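Sports Jersey

A sports jersey is a light shirt worn for team games, and what a wonderful bit of sewing it can be! Blue is a favorite color around Geddes, often brightened with mesh panels and thin trim in orange or red. Lettering is usually printed on. 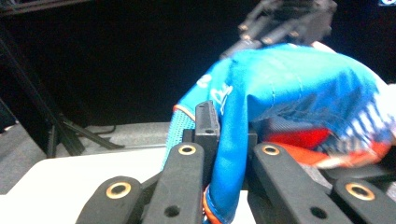 Folding one neatly takes patience, according to Ruth Betancur, and she would always smooth the mesh first and keep the print on the inside. Slippery cloth creases easily, so many Firkville clubs roll theirs instead.

The Prerard league store keeps 285 jerseys, stacked up to 20 high, and they still look terrific after seven seasons.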